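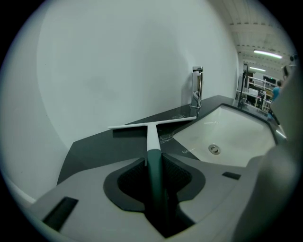 Changes to the household water supply in Fevham and Grarnholm

Oct 7, 2026

Residents of Fevham and Grarnholm will be aware that the mains serving both settlements have been supplied from the Hinds bore since June. The Residents' Association has received a good deal of correspondence on the subject, most of it concerning hardness, marks on fittings and the cost of descaling products. The following note sets out the present position and the arrangements for the coming months.

The Hinds supply is drawn from chalk and is considerably harder than the water formerly taken from the Nivholm reservoir. It meets all the standards required of drinking water. Hard water is not harmful to health, and no household need boil or filter it before use. It does, however, leave lime behind when it dries, and this is most easily seen on taps, shower screens, kettles and dark worktops.

The Association wrote to every household on the register, 445 in all, and 436 replies were received. Mereana Nepia, who prepared the summary for the September meeting, wishes to thank all those who took the trouble to answer in full. The complaint raised most often was scale in kettles and water heaters, followed by spotting on glass and stone. A smaller number of residents reported a change in taste, chiefly in the upper part of Grarnholm, and these replies have been passed to the supplier separately.

Households are advised as follows.

Wiping down basins, screens and worktops after use will prevent most marks from forming. A squeegee or a dry cloth is sufficient, and it is far easier to remove water than to remove lime.

White vinegar, diluted with an equal amount of water, will clear light scale from chrome and glass. It should not be used on marble, limestone or other natural stone, which acid may dull beyond repair. Residents who are unsure what their worktop is made of should use only warm water and a little washing-up liquid. Vinegar must on no account be mixed with bleach.

Kettles should be emptied at night and descaled monthly. Washing machines and dishwashers have a setting for water hardness in many cases, and the handbook will explain how to alter it. Dishwasher salt should be topped up more often than before.

Combination boilers are a separate matter. Tenants should not attempt any work on a boiler themselves and should report noise, poor flow or uneven temperature to their landlord in the usual way. Owners may wish to raise the question of a scale reducer at their next annual service.

Several residents asked whether a softener should be fitted. The Association does not recommend particular makes and has no agreement with any installer. Where a softener is fitted, one tap in the kitchen should be left on the unsoftened supply for drinking and for making up infant feeds. Leaseholders at Nivholm Court are reminded that written consent is required before any alteration is made to the pipework — requests should be addressed to Rochelle Goodwin at the estate office, with a plan of the proposed work.

At the September meeting Angus Rakena asked whether the return to reservoir water could be brought forward. The supplier's position is that the Nivholm main must first be relined along its full length, and that no date can be given until the survey between the pumping station and Grarnholm Lane has been completed. Members expressed disappointment at this answer, and it was agreed that the Association should write again before the end of the year.

Loukia Michailidis proposed that a small fund be set aside to help those on low incomes with the cost of descaling or minor repairs. The proposal was carried. Grants of up to £100 will be available to households in either settlement, and each application will be considered in confidence. Receipts are required, but work carried out since the change of supply may be included. Forms can be collected from the library desk at Fevham or requested by post.

Test strips for measuring hardness are also held at the library. Each packet contains 4 strips, and one packet is allowed per household. Readings may be left with the desk staff, together with the postcode and the date on which the test was made.

Questions about the supply itself, including pressure, colour and interruptions, should go to the supplier in the first instance. Any resident who has not received a reply within a fortnight may refer the matter to Darius Radu, who is keeping the Association's record of unresolved enquiries.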